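**Self-storage** is a service in which a customer rents a space in a building or yard and keeps household goods or business stock there under the customer's own lock. The operator provides the room and the access. It does not pack, list or handle the contents. In this respect self-storage differs from furniture warehousing, where a moving company takes the goods into its own care and is answerable for them while they are held.

The service is closely tied to household moves. Many customers rent a unit when the date for leaving one home falls before the date for entering the next. Others rent during a renovation, after a death in the family, or when moving to a smaller home. Small businesses use units for tools, records and seasonal stock.

## Terms

The rented space is called a *unit*, *room* or *locker*, depending on its size. The person who rents it is usually called the *tenant* or *occupant*, although the agreement is often not a lease in the full legal sense. The *operator* is the firm that runs the site, and may or may not own the building. *Move-in* and *move-out* are the dates on which the rental begins and ends.

## History

Paid storage of furniture in moving company depositories was well established before self-storage appeared. Goods were brought in by the firm's own crew, placed in a numbered room or on a marked section of floor, and brought out again on written notice. Customers who wanted a single box back often paid a handling fee and waited for an appointment.

Self-storage removed the crew from this arrangement. Early sites were rows of single-story garages with roll-up doors, built on cheap land near highways. Later sites were placed in converted factories and in multistory buildings with freight elevators, which brought the service closer to apartment districts.

In the river port of Grurnitz, the first site opened in a former grain warehouse on the east quay. The building had thick floors suited to heavy loads but only one loading door, and the operator had to assign arrival times to tenants with trucks. A second loading door was added later on the street side. Brulport, farther down the river, had no indoor site for many years, and residents used garages rented by the month.

## Types of unit

### Drive-up units

A drive-up unit opens directly to the outside, so a truck or van can be parked at the door. Loading is quick. These units are generally not heated, and the temperature inside follows the weather.

### Indoor units

Indoor units are reached by a corridor, often after a ride in a freight elevator. Carts are normally kept near the entrance for tenants' use. Partition walls may stop short of the ceiling, in which case wire mesh is fitted over the top to close off each unit.

### Climate-controlled units

In a climate-controlled unit the temperature is kept within a stated range. Some operators control humidity as well, but the term does not always include this, and rental agreements vary in what they promise. The units are used for wooden furniture, musical instruments, photographs, books and electronics.

### Portable containers

The operator delivers an empty container to the customer's address, and the customer loads it. It is then taken to a depot or straight to the new home. Access during storage is more limited than at an ordinary site, as the container may have to be brought down from a stack.

### Lockers

Lockers are small spaces, sometimes placed one above another. They are used mostly for boxes, luggage and files.

## Choosing a size

Sizes are given by floor area, with ceiling height stated separately. At the Stunerow site in Grurnitz, the most commonly rented unit has a floor area of 100 square feet, which the operator lists as suitable for the contents of a one-bedroom apartment. Operators' size guides usually assume that goods will be stacked. A tenant who wants to reach the items at the back needs extra room for a walkway.

Disassembled beds and tables take much less space than assembled ones. Sofas are sometimes stood on end, though upholstery can lose its shape if left that way for a long time.

## Packing and arrangement

Boxes of one or two standard sizes stack better than a mix. Books are packed in small boxes to keep the weight manageable. Heavy items go at the bottom and along the walls, and mattresses are stored in covers. Pallets or boards are often laid on concrete floors so that air can pass beneath the goods.

Freestanding shelves allow boxes to be removed without unstacking a whole column. Some operators rent shelves with the unit, while others permit tenants to bring their own as long as nothing is fixed to the walls. Closed plastic bins are a common alternative to cardboard, especially for clothing and small parts.

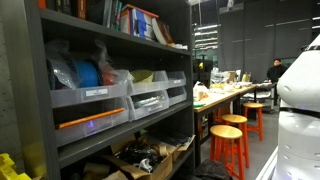

*Translucent plastic bins on a shelving unit, with books and boxes above.*

Refrigerators and freezers are emptied, defrosted and dried before storage, and their doors are left slightly open. Washing machines are drained. Fuel is removed from mowers and similar machines. Labels are placed on the sides of boxes, where they can be read when the boxes are stacked.

## Prohibited goods

Most agreements forbid the storage of:

- fuel, gas cylinders, paint thinner and fireworks
- fresh or otherwise perishable food
- live animals and plants
- stolen or illegal goods
- tires in quantity
- toxic or radioactive material

Many also exclude cash and jewelry. Sleeping in a unit is not allowed, and the use of a unit as a workshop is usually restricted.

## Agreements and charges

Rentals commonly run from month to month. Rent is paid in advance, and the tenant gives notice before leaving. The Stunerow site requires notice of 3 weeks and a deposit of $100, returned when the unit has been emptied and swept. Introductory rates are widespread, and the rent may rise after the first months.

When rent goes unpaid, the operator may deny access and, after notices required by local law, sell the contents. The procedure differs by jurisdiction. Any surplus from a sale beyond the debt and costs is generally owed to the tenant.

## Insurance

The operator's policy normally covers the building and not the tenants' property. Tenants are asked either to show their own coverage or to buy a policy through the operator. The basic policy offered at Stunerow covers contents up to $3,000, and higher limits are sold separately. Damage from mold, vermin and gradual damp is excluded under many policies. Some homeowner and renter policies extend to goods in storage, often at a lower limit.

## Security and access

Sites are typically fenced or locked, with entry by keypad or card. Each unit has its own padlock, and disc locks are often preferred because little of the shackle is exposed. Access hours may be longer than office hours. Van Wijk, an operator with sites in Grurnitz and Brulport, closes its freight elevators at night but leaves its ground-floor units open to tenants. Hours at both sites are extended in July, when demand from movers is highest.

## See also

- Furniture depository
- Moving company
- Freight elevator
- Warehouse receipt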